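Home Bathroom Basins & Sinks Vessel Sinks Sale Contact

Filed under: Countertop basins, white ceramic

Uvano Enside Vessel Sink, White

$289, drain not included

We stock the Enside because people ask for it, so here is what we think after putting one on a black stone counter and living with it.

Uvano calls it a "statement basin." It's a white ceramic bowl, a wide rectangle with the corners rounded off and a thin raised rim. It looks good on dark stone. Most white things do. Whether it's worth $289 is another matter, when the Clegg costs $122 and holds the same amount of water as far as we can tell.

The brochure makes a lot of the "self-rinsing slope." Every sink slopes to the drain. This one is a bit gentler than we'd like, and toothpaste tends to stay where it lands until you push it along with your hand. Plan on a quick wipe every evening.

Drain: buy it separately. Vendero's perforated strainer fits and costs $41. The round holes on the cheaper ones catch hair. The slotted kind does too, but it's easier to pull out.

Height: a vessel sink sits on top of the counter, so add the full height of the bowl to whatever you have now. Kids under six will need a step. Measure your faucet as well. A standard short one won't reach over the rim, and the tall one Uvano recommends is, surprise, also made by Uvano.

Counter space: check this before anything else. We'd want 16 inches clear on one side for the soap, the cup and the basket of little packets that ends up on every bathroom counter. Squeeze the basin in tight and you'll be perching things over the front edge.

Sealant: use a thin line, and use it at the wall as well. Polished black stone shows every smear, so wipe the extra away before it sets.

Returns are accepted on unopened boxes only. We don't take back basins that have been sealed down, even if you never ran the tap.

3 comments 12 shares
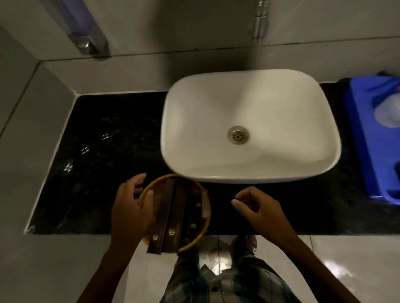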